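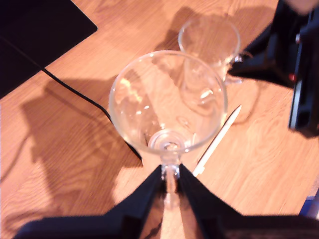

Re: [nollgate-tables] Glass on oiled tops, and do we need coasters

Date: 2019-12-20

> I've been through three evenings with the Cernau glasses on the
> Furnosus oil finish and I can't find a single mark. The stemmed one
> is the best of the lot, tiny footprint, wipes off. I'd say we drop
> coasters from the care sheet and save everybody the trouble. The
> mugs I leave lying on their sides between uses, no problem there
> either.

Three evenings doesn't convince me. The care sheet says 18 days before the oil is fully hard, and my own top took a ring from a mug in August, well after that. It came out with 200 grit and a second coat, but you could see the patch for weeks on a grain as wavy as this one.

I also doubt the small footprint helps. Same water, less wood to spread it over. Has anyone tried it with a glass left overnight?

As for mugs on their sides, I don't see what that gains. The rim is off the wood, fine, but now the handle is doing the work and the thing can roll. My table is lit from the side most of the day, and every clear glass throws a brown ring that looks just like a stain until you move it. I've gone for the cloth more than once over a shadow.
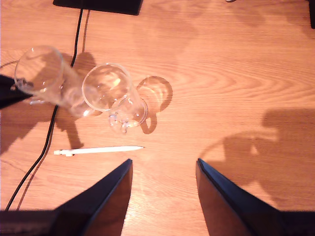 Two clear mugs on their sides, with the shadows to the right and behind.

Pens are a separate matter – I'd keep them off any soft finish, whatever the Tefera leaflet claims about up to 127 rubs.

So I'd leave the coaster line in for now. If somebody does the overnight test, please say which oil and how many coats.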